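4. Grasp hold control for heavy handled tools
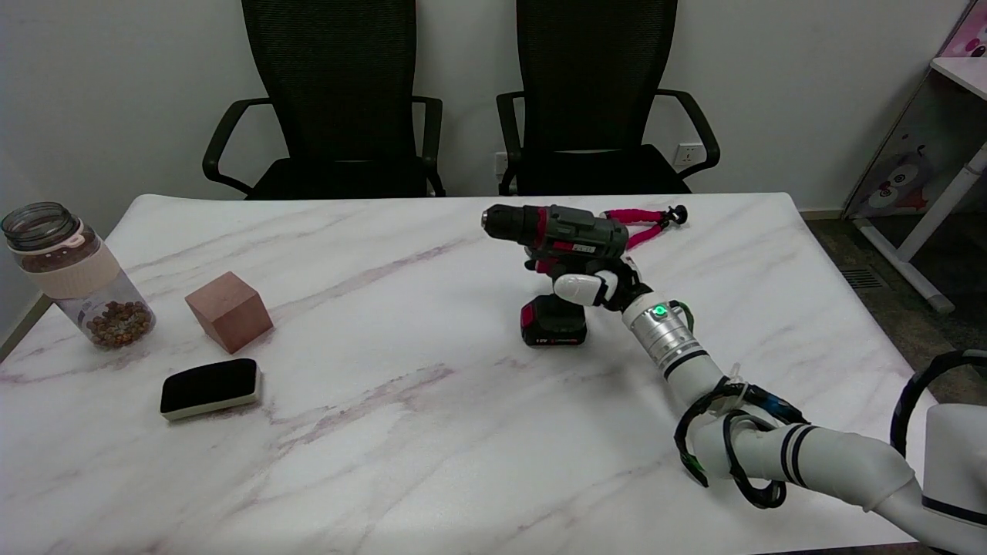 Figure 4. Tabletop setup during a hold on the drill handle, head camera view. Other objects are left on the table as clutter.

Keerthana Palaniappan objected to an earlier draft of this section on the grounds that a hold controller shouldn't need to know what the tool is, only how the load moves in the hand, and that we were hiding a class label inside a gain table. Fair point. The gain table is gone. What follows is the version without it, and the numbers in Section 5 were rerun.

4.1 Problem

The planner from Section 3 gives us a wrist pose and a preshape. The hand closes. After that the planner is out of the loop, and everything between "fingers touched something" and "object can be moved" belongs to the hold layer. For light, roughly symmetric objects this layer barely matters. Close until current rises, wait, lift. For a cordless drill it matters a lot. Mass sits low in the battery and forward in the motor, the handle is between them, and a small error in grip height turns into a torque the fingers have to resist.

We want three things known before lift: whether the palm is seated on the handle, which way the tool will rotate if it rotates, and how much current the fingers may use without overheating over a long hold. None of these are measured directly. No tactile skin on our hand. We have joint positions, motor currents, the wrist force reading and the head camera.

4.2 Structure of the hold layer

The layer is a small state machine with four states: CLOSE, SEAT, PROBE, HOLD. Code is a single node in Unard, our control stack, and runs at the same rate as the arm controller so no resampling is needed. Earlier we ran it as a separate process, which gave us timing jitter on the current signal and a week of chasing false slips. Don't do this.

CLOSE. Fingers move at fixed speed toward the preshape's closed end. A finger is marked as in contact when its current stays above threshold and its velocity drops. Both conditions needed; current alone fires on friction at the base joints. The thumb is held back until two fingers are in contact, otherwise it pushes the handle out of the palm.

SEAT. With contact made, the wrist is switched to low stiffness in the plane normal to the handle axis and the fingers squeeze slowly. If the handle isn't seated, the arm gets pulled toward the tool. We let it. The wrist drift is integrated and when it settles we call the handle seated. If drift goes past a limit the layer opens the hand and returns a fail code to the planner, which picks the next pose on its list.

PROBE. The step Keerthana asked for. The arm applies a small upward force, not enough to lift, and a small twist each way. From the wrist force readings we fit a one parameter model of where the load acts relative to the grip. It's crude. It replaces the class label completly and the fit takes less time than the old lookup plus the vision call that fed it. Probe forces are kept low enough that the tool should stay on its base.

HOLD. Finger current is set from the probe fit plus a margin, then adjusted by a slow loop on wrist torque. Fast loop on slip: any finger position change over threshold without a matching command raises current at once and lets it decay back.

4.3 Perception during the hold

Once the hand is on the tool the camera is less useful. From the head, the fingers hide a good part of the handle, and a pose tracker that was fine before contact starts to wander. Our fix is simple. Freeze the pose at first contact, then track only the unoccluded part of the object relative to the hand. For a drill that's mostly the motor housing and chuck, which conveniently give a clear long axis. The tracked axis angle is compared against the angle predicted by finger and wrist kinematics. If the two disagree for more than 7 consecutive frames we raise a rotation flag.

Clutter gave less trouble than expected. Neighboring objects are segmented once before the reach and masked. The transparent jar is the exception, its depth is full of holes and on some runs the mask leaked onto the table surface. We grow the mask for anything with missing depth. Ugly but ok. Forearm cables are masked using the arm model with padding, since their real shape isn't modeled anywhere.

4.4 Parameters

Most thresholds were set by hand on the first day and left alone. Two were tuned: the settle time in SEAT and the decay in HOLD. Tuning used logged signals only, over 2000 short windows cut from earlier sessions and replayed through the state machine offline. Replay tool is Zameck. It feeds recorded currents and wrist forces at original timing and lets us step states backward, which saved us more robot time than anything else in this section. Windows from the evaluation objects were kept out of tuning.

The decay setting is a tradeoff. Too fast and the hand chatters, current goes up and down with each small slip. Too slow and the finger motors heat up, then the driver limits current by itself and our margin is gone without the node being told. We now read the driver's limit flag and subtract it. So-ying Cheung found this one, from logs in which the commanded and actual currents quietly split apart.

4.5 Failure cases

Seating on the wrong part. If the planned pose is low, fingers land near the battery, contact looks clean, drift settles, and SEAT passes. PROBE catches it only when the load fit is far from the axis. We added a check on final finger spread, the battery being wider than the handle. Works for this tool, might not for others, and it is a bit of the class label sneaking back in. Noted.

Trigger contact. The index finger can end up on the trigger. We don't detect this, and tool use is out of scope here. Index current is capped in HOLD and that's all.

Cable drag. When the forearm cables catch, the wrist sees a steady side force and PROBE blames the object. A baseline reading taken just before contact removes most of it, as long as the arm stays close to that posture. For larger motions after lift the baseline goes stale. Ebuka Ekwueme has a posture dependent baseline partly working, not used in the results below.

Late rotation. Tool seated, probe fine, then slow rotation in the hand minutes later. Slip loop misses it as each step is under threshold. The vision flag from 4.3 gets it, provided the housing is still in veiw. When it isn't we have nothing.

Results for all four cases, split by state, are in Section 5.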